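Lerum Furniture Care
Ticket: Marks in finish, light wood folding table
Opened: 21/07/2026
Status: Closed, monitoring
Opened by: Siriporn Boonchu
Assigned to: Darragh Scanlon
Product: Yensuk work table, pale wood top, clear matte finish
Category: Surface / residue or abrasion

Siriporn Boonchu wrote:

We use this table for folding and sorting laundry in the back room of the shop. It was oiled once on delivery and has had nothing on it since except a damp cloth. Last week I noticed grayish-brown marks on the left side. They run more or less with the grain. I cannot tell whether something has been left on top of the finish or whether the finish itself has gone.

Tried so far:
Dry microfiber cloth. No change.
Damp cloth, plain water. No change once dry.
Damp cloth with one drop of dish soap, wiped off with clean water. The marks may be a little lighter. I would not swear to it.

I have not used anything abrasive. The care sheet says not to, and I would like to keep the warranty if there is one. Please advise before I go further.

Darragh Scanlon wrote:

Thanks for stopping where you did. Before recommending a cleaner we need to separate two cases.

Case A is transfer. Something has rubbed off onto the table: rubber from a crate foot, dye, adhesive from a label, metal from a buckle or zipper pull. The finish below is intact and the mark can be lifted.

Case B is wear. The finish is thin or missing and dirt has settled into the bare wood. Cleaning improves it slightly and then stops. The repair is a light sand and a fresh coat on the affected area.

Please do the following and report back:

1. Close your eyes and draw a fingertip across one mark, against the grain. Note whether you feel an edge, and whether it is raised or sunk.
2. Put one small drop of water on a mark and one on clean wood nearby. Wait 4 minutes. Note whether either drop soaks in or darkens the wood.
3. Look at the marks with light coming in low from the side. Note whether they are shiny, dull or the same as the surrounding surface.
4. List anything that is regularly dragged or set down on that side.

Do not use melamine sponge, acetone or anything with bleach in the meantime. Melamine sponge is an abrasive even when it feels soft, and on a matte finish it leaves a polished patch that is harder to hide than the original mark.

Siriporn Boonchu wrote:

Results, in your order.

1. Slight raised edge on the two longer ones. Nothing I can feel on the short one or on the pale one nearest the left edge.
2. Neither drop soaked in. Both still beaded at the end. No darkening.
3. Duller than the wood around them.
4. Plastic crates with rubber feet, dragged from left to right when we unload. A steam iron on its rest, sometimes. Folded clothes, which I assume are harmless.

The longer streaks are broken up into short patches. There is also one tiny dark speck by the upper mark. I tried a fingernail on it and left it alone when it did not move. The middle of the table gets a lot of glare and I cannot judge the finish there at all. The black knitwear gets folded at the same table, in case dye is a possibility.

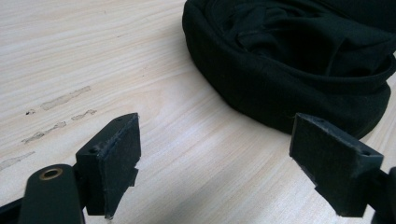
Fongchan Rungrueang: We had the same kind of streaks on a Yensuk top at our place and it was the crate feet. Dish soap did almost nothing. White spirit on a cotton rag took most of it off, but I rubbed too long in one spot and ended up with a shiny patch the size of a coin. Go lightly and stop early.

Darragh Scanlon wrote:

Agreed with the above on both counts. The beaded drop points to Case A for the spot that was tested. A raised edge and a dull look fit rubber residue, and the direction of the marks fits dragging. Dye from dark clothing usually gives a soft-edged stain with no texture, so I would put it low on the list.

Procedure:

1. Clear the table and wipe it with a barely damp cloth. Let it dry for 51 minutes or longer.
2. Test odorless white spirit on the underside first. Open a window and keep the iron unplugged and well away.
3. Dampen a white cotton rag. Do not pour onto the wood.
4. Wipe along the grain with light pressure, no more than 17 strokes per mark. Check the rag. Color on the rag means residue is lifting.
5. Wipe with a clean damp cloth and dry immediately.
6. Dry the used rag flat outdoors before throwing it out.
7. Leave the speck for last. If it does not lift with the spirit, do not pick at it. It could be a mark in the wood itself.

If the surface turns rough or the grain looks raised, stop and write back.

Siriporn Boonchu wrote:

Done this morning. Underside test was fine. Gray-brown color came off on the rag from both longer streaks, and they are now visible only from the window side. The short one is gone. The pale one by the left edge has not changed at all. Speck has not changed either.

I repeated the drop test on the pale one. The drop flattened and the wood under it went slightly darker, then dried back to normal.

Darragh Scanlon wrote:

Then the pale one is Case B and the others were Case A. No more solvent on it. One thin coat of Zaltero matte oil on that area, applied along the grain and feathered out by roughly a hand's width, excess wiped off after ten minutes. Keep laundry off it overnight. A slight difference in tone is normal for the first few days.

For the crates, stick felt pads over the rubber feet or lift them across. Melance pads hold well on rubber if the feet are degreased first.

Siriporn Boonchu wrote:

Oil applied, pads ordered. The speck can stay. OK to close.

Status changed to Closed, monitoring. Follow-up set for November.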